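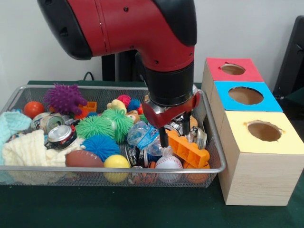
A spiky ball is a small, hollow toy ball whose surface is covered with flexible points, bumps or strands. The type is sold under many names, among them puffer ball, porcupine ball and hedgehog ball, and is used in play, in hand exercise and as a pet toy. Most are made of a soft rubber or a similar plastic. The length of the spikes varies a good deal, and on some balls, such as the purple one near the back corner of the wire mesh basket, they are long and soft enough to resemble tentacles. Single bright colors are usual, with green, blue and pink all common.

Spiky balls are easier for young children to catch than smooth balls of the same size, as the fingers can close on the points. They bounce unevenly and do not roll far. Versions with stiffer spikes are sold for massage.

The toy company Makico introduced a line of spiky balls in 21 colors under the name Fukex. They were packed in cartons of 600 for shops and in net bags of 30 for schools. A shorter-spiked version was added later for the pet trade.

Care

The balls are washed by hand in warm soapy water. Dust and lint collect at the base of the spikes and can be removed with a soft brush. Talcum powder is sometimes used on balls that have become sticky with age.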